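Thursday, March 19, 2020

Slept badly, got up before the alarm and decided that if I was going to be awake I might as well be useful, so I started on the pantry. I have been saying I would do the pantry since we moved into this apartment, and Rosaura Mosquera across the hall has heard me say it so many times that she laughed out loud when I told her over the phone this morning (she is keeping to her side of the hallway and I am keeping to mine, but we talk more than we ever did!).

Everything came out onto the kitchen table first, then onto the chairs when the table filled up. I found the lentils I was sure we had finished, and the tin of Mom's buttons, which has no business being in a pantry at all, and a bag of cornmeal with a date on it that I will not write down in case anyone reads this one day. I washed the shelves with vinegar and warm water and let them dry with the window open, and it was lovely standing there in my socks with the cold air coming in and the radio going low.

Gilberto called at lunch. He is working from his kitchen too now, and he says his chair squeaks every time he leans back and that all his colleagues have started to notice. He wanted to know how to freeze bread, of all things. I told him to slice it first and wrap it in twos, which is how I have always done it, and he wrote it down, bless him. I could hear the pencil.

That reminded me that I had a new box of plastic wrap to put away, from the order Marisol shared with me. 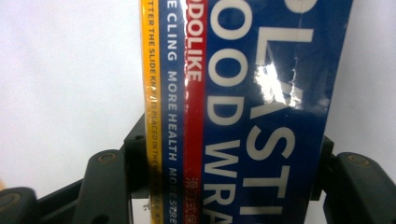 Last changed: March 19, 2020, 9:42 pm

It says DOLIKE on the red stripe, with a few Chinese characters farther down, and then FOOD WRAP running down the blue in letters so big I could read them without my glasses. Still in its shiny film, too. There is something on the yellow part about a slide knife, in much smaller print, and I haven't opened it to find out how that works. I have fought with the little metal teeth on the other kind for most of my adult life, so I am hopeful. Another line mentions CLING and MORE HEALTH, and I would settle for the cling.

It went on the second shelf next to the foil and the wax paper. The rice and beans are below that, and the baking things are up top where I need the step stool.

Soup for supper, with the last of the carrots. I must call Funmilayo tomorrow and ask after her mother, and put the buttons somewhere sensible.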